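Plindia Community Help
Home > Cleaning and Trash > Small bins

Small bin without a liner, or always with one?
Posted by Flesalari, 28 July 2026
Viewed 881 times

I work from home in a corner room with a tiled floor and keep a small square trash bin near my desk chair. It gets dry stuff only: snack wrappers, tissues, the clear plastic that things are packed in. I have been lining it with grocery bags, but they slide down inside and the trash ends up between the bag and the wall of the bin. The bin has rounded corners, so the round liners I bought don't grip it well either.

Would you skip the liner for this kind of trash? And if not, what size do people use on a small square bin? I measured around the outside of the rim with a tape and got 70 cm. I would like to stop buying rolls that don't fit. I have tried two so far.

The other thing is that light plastic film springs back up after I push it down, so the bin looks full when there is hardly anything in it.

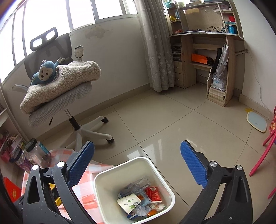

Kyriakidis
If it is only wrappers and tissues, I would leave the liner out. I did that with mine in July and the only extra work is wiping the inside when I empty it. Carry the bin to the kitchen trash, tip it, and knock the bottom once. Barcode stickers and bits of tape are what stay behind, and a damp cloth gets those.

For the film, flatten it and fold it into a strip, then tie the strip in a loose knot. It stays small that way. Tissues can go on top.

If you do want a liner, the measurement around the rim is the right one to start from. Lay the liner flat, measure across the opening and double it. That number has to be a bit more than your 70, or it won't fold over the edge. The rolls I returned came to 62, so they would be too tight for you as well.

Flinavgate
Just use the grocery bags and put a big rubber band around the rim. Works fine.

Flesalari
Thanks to both of you. I checked the roll in my closet and it also comes to 62 across and back, so that explains the splitting. I will go without a liner and see how the inside looks after 5 days. The rubber band is a good idea for when I have a cold and the bin is mostly tissues.

Kyriakidis
For tissues when you are sick I would use a bag too. Tie it shut before you lift it out.

Thread marked as solved
Related: Trash bins for tiled floors | Getting sticker glue off plastic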